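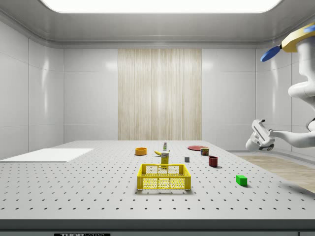 Yellow crate on the table, simulated view.

Skelletti Marking Phrases, data card
Last updated 16 Dec 2019

Hello, and thank you for stopping by! Skelletti is a collection of short feedback comments of the sort teachers write (or stamp, or stick) at the bottom of a page of homework. I started it because I was forever typing out the same remarks about capital letters, and it grew a good deal from there.

What you get
There are 431 comments in one plain CSV file, in the order they were entered. Of these, 178 are about spelling and punctuation, and the rest cover handwriting, layout, showing your work in math, and general encouragement.

Columns
id: a number, never reused
text: the comment itself
skill: one of 15 skill names, all lowercase
tone: praise, fix or next step
grade_band: lower or upper, left blank if the comment suits both

Where they came from
Most were written by teachers at Fandham and Grarnbridge, who kindly let me copy out their comment banks over a couple of long afternoons. A smaller batch came from Gkikas, and those tend to be a bit more formal, so do read a few before you print them on anything! Student names and class names were taken out before the comments were typed up.

Known problems
Two rows have the same text with different skill labels (the teachers couldn't agree, and I rather liked both answers). The tone column is my own judgment and you may well see it differently. Some comments run too long for a small stamp or a return-address-size label, so check the length first.

Using it
Print them, trim them, reword them, share them with the teacher next door. If you add your own, please keep the column order as it is. I hope to have a Spanish set ready in March.

Corrections are very welcome and go to Ntombi Cele.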